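Letting Go at the Right Moment: A Talk with Milagros Valdebenito

By Tươi Đỗ

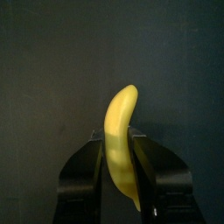
Milagros Valdebenito has spent most of the past two years thinking about the half second before a robot puts something down. Picking up gets all the attention, she says, and she understands why. "It's the fun part! You close the fingers, you lift, everybody claps. Then the arm goes over to the bowl and drops the thing from four inches up, and people are already looking away."

She leads a small manipulation group at Dondwood, and the method her team has been working on is called Haler. The idea fits in a sentence or two. Most grasp learning systems are trained on whether the object came up off the table. Haler is trained on the whole trip, and it pays special attention to how the object sits in the fingers once it has been lifted. A tilted grasp counts as a lift in the usual scoring. For Haler it is a different kind of event, one that changes what the arm should do next.

"We used to throw all that away," Valdebenito told me, pulling her chair over to the monitor so I could see. "You have this wrist camera that is looking straight at the object the entire time you're carrying it, and the policy wasn't using it for anything after the fingers closed. That drove me crazy."

So the team began using it. During the carry, a small network looks at the wrist view and guesses how the object is angled and how much of it sticks out past the fingertips. That guess gets passed to the placing step, which picks a wrist rotation and a release height to match. The training set came to 1,697 carries, nearly all of them collected by Khải Kiều, a doctoral student who did much of the work in the evenings when the lab was quiet.

Kiều is cheerful about it. "I listened to a lot of audiobooks," he said. He started with blocks and cups, and for a while the results looked wonderful. Then he moved on to curved objects and the numbers sank. "A block is very forgiving. If you hold it by the sides, you pretty much know where the bottom is. With something bent, you can hold it in the middle and the low end is off to one side, and that end is what touches first. So it lands, it tips, it rolls away, and you go pick it up off the floor."

Curved things turned out to be where Haler has the most to offer. In the main test the team ran 265 placements with shapes the system had not been trained on, half of them curved, and compared Haler against the same arm with a fixed release height. The gap on blocks was small. On curved objects it was big enough that Kiều reran the whole curved half on a Saturday because he thought he had mixed up the log files. (He hadn't.)

What surprised Valdebenito more was how little of the picture the network needed. Čestmír Rusnák, the group's engineer, tried covering parts of the wrist view to see when the guesses fell apart. The tip above the fingers and a bit of the outline below were enough most of the time. "I expected it to lean on the background, honest to goodness," Rusnák said. "I blanked the background and it hardly cared. I was so happy I went and told the people next door."

He was less happy about light. Strong shadows between the fingers can hide the low end of an object, and then the network tends to guess that the object is shorter than it is. The arm releases too low and pushes the tip into the table. The team added 796 carries with a lamp moved to different spots, and that helped, though Rusnák still considers it the weakest part of the system.

I asked what else it can't do. Valdebenito had a list ready – soft bags, anything that swings, anything that slips while the arm is moving. The guess is made 5 times during a carry, and a slow slide between two guesses can be missed. She would like to try touch sensing in the fingertips next, and Kiều has already cleared a shelf for the parts.

The code is being cleaned up for release, along with the carries themselves, failed ones included. Valdebenito was firm on that last point. "The bad placements are the best data we have," she said. "I'd love for another lab to take them and beat us with them. Please write that down."

Then she turned back to the monitor, where Kiều had queued up another run, and asked him to start it again from the lift.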